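Progress report to Trilside, second period
Project: upkeep of the glove cell, Ernunitz site
Prepared by Sumeya Hailu
March 20, 2022

1. Summary

The glove cell is running again and has been in use most working days since the repair in section 2. We are behind on recorded hours and slightly under on parts. The request for a second set of cables is in section 5.

2. Faults and repairs

The cell lost the thumb signal early in the period. At first we blamed the fingertip cap and replaced it, which cost us a cap and changed nothing. Rawan Shboul then traced the fault to a connector at the glove end of the cable bundle, where one pin had worked back in its shell. She reseated it, and the signal has held.

The cell was down for 4 working days in all. Two of those went to the wrong diagnosis. The fault sheet now says to check the connectors before touching the caps.

Separately, the marker on the back of the glove was being lost by the overhead tracking when the hand rolled far to either side. The mount screws had loosened. We tightened them, put on thread locker and printed a fresh marker — the old one had a scuffed corner. Tracking dropouts are down, but we still get some near the rim of the table and have not found out why.

3. Setup

The cell stays on the round table in the shared room at Cisach. Moving it to a rectangular bench was in the original plan, and we have dropped that. The camera calibration was done for this table and redoing it would take most of a week.

Startup order is unchanged: power, tracking, glove, then the arm. Dalal Kassab has rewritten the startup card so that the wrist strap is closed before the finger caps go on. Done the other way, the caps shift and the zero position has to be taken again.

4. Routine care

The glove is checked after every 200 minutes of wear: caps, strap, cable sheath, marker mount. The full calibration is repeated after every 400. Both checks are logged on the sheet by the door. The log has a gap of several entries from the week Dalal was away, and we can't reconstruct them.

5. Spending and requests

Parts spending is a little below plan, mostly because the spare housing from Dubey has not been delivered. They now promise it in May. We ask for approval to move part of the unspent amount to a second cable set. The present one carries all the bending at the cuff and will wear out there first.

6. Next period

Catch up on recorded hours, find the cause of the dropouts near the rim, and fit the spare housing when it comes.

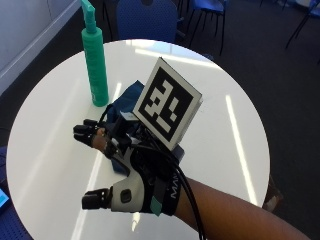

Jennylyn Cabrera replied that the cable set is approved, provided the old one is kept as a spare, and asked that the missing log entries be marked as missing and not left blank. She would also like the dropouts near the rim listed as an open fault in the next report, with the hand position noted each time.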